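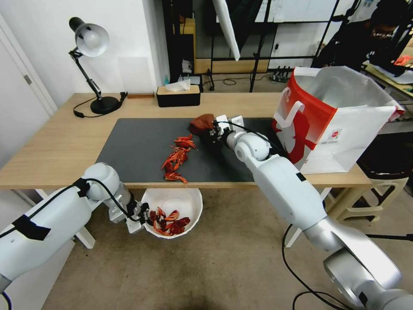

**Friday, August, print room**

Third go at the Valetti canvas with the Kidell inks. Supplier says the satin coat will "bring up the depth" in Omolara's big blue painting. I put a coated strip beside an uncoated one and got Omolara Ekwueme to pick without telling her which was which. She picked the uncoated. So did I, for what that's worth, but I'd cut them.

- File 3478, same profile as last week
- Coat: 3 thin passes, 200 mL all up
- Blacks: fine
- Violet: still goes brown under the gallery lights. Kidell's colour chart doesn't show this and I don't believe the chart.

Edges cracked on the stretcher fold again, left side worse. The Flivberg bars have a sharper corner than the old ones, so I'm not ready to blame the coating. Will sand one set back and stretch the same print over it.

Yusuf want 1000 small prints for the online shop and reckon canvas sells better than paper. Based on what? I asked for their numbers and got a brochure. Not ordering a full roll on that.

Omolara wants to sign each one by hand. I said wait until we know the pen doesn't lift the coat. Tested two pens on scrap; the silver one smeared when rubbed at ten minutes. Rub it again Monday before anybody promises anything.

Still to do: violet patch on the other profile, and find where the good staples went.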